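Foam letters: how do you store yours?

murnbridge_mum
We've got 55 foam letters and they end up everywhere! What does everyone keep them in?

Quintanilla21
Zip bag, every time. Bowls get tipped over.

NerminaP
Oh, I'm firmly on team bowl! A plain blue plastic one on the table, letters next to it, and mine will happily sort for ages (I join in, it's lovely).
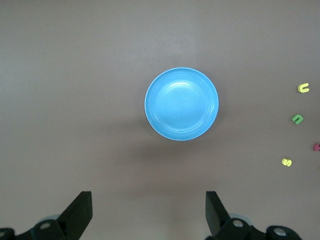 We do vowels first, then whatever's in their name. Try it before you buy a fancy box!

Quintanilla21
Still say bag. You can't take a bowl on the train.

murnbridge_mum
Bowl at home, bag for trips then. Thanks both!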